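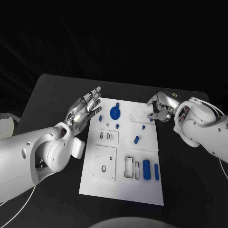 Mota Assembly Board - club and competition set

The Mota board is the task board used in the two-handed assembly class at the Brurthorpe student robotics challenge. It is sold to school and college clubs so that teams can practise at home on the same layout they will meet on the day.

The board is white and the loose parts are blue, so they show up well on a dark table. Parts include a gear-like pulley, small pegs and cylinders in more than one thickness. White plates sit on the board, and outlines mark out round and slotted places.

What teams use it for

Most clubs start with one hand and one peg, then move on to the pulley. The small pegs are the hardest for jointed fingers - expect to spend a few sessions on grip alone. Nuno Godinho, who runs the Ernwood college club, has his first-year students write the pick-up routine for the thick cylinder before they are allowed near anything smaller.

The board can be used with two arms, one arm or by hand. No software is supplied. Teams bring their own control code and their own cameras.

Competition rules in short

Each team has 5 minutes per run. Parts are set out by the judge and may not be moved by a team member once the run has started. A part that leaves the table is out of play. The board may be turned to suit the reach of the arms but must lie flat.

Full rules are in the Brolitz handbook, which comes with every order. The scoring section was written by Gisela Rivadeneira and changed last December, so older copies should be thrown away.

Ordering

Order code: 658
Club price: £80, including one set of blue parts
Spare parts: sold as a full set only
Delivery: free to Brurthorpe and Ernwood, charged at cost elsewhere

Clubs entering this year's challenge should order by 23rd June. Boards ordered after that will still be sent, but may not arrive in time for the practice day.

Lost pegs are not covered by the guarantee. Plates that come loose are - send the whole board back and we will refit them.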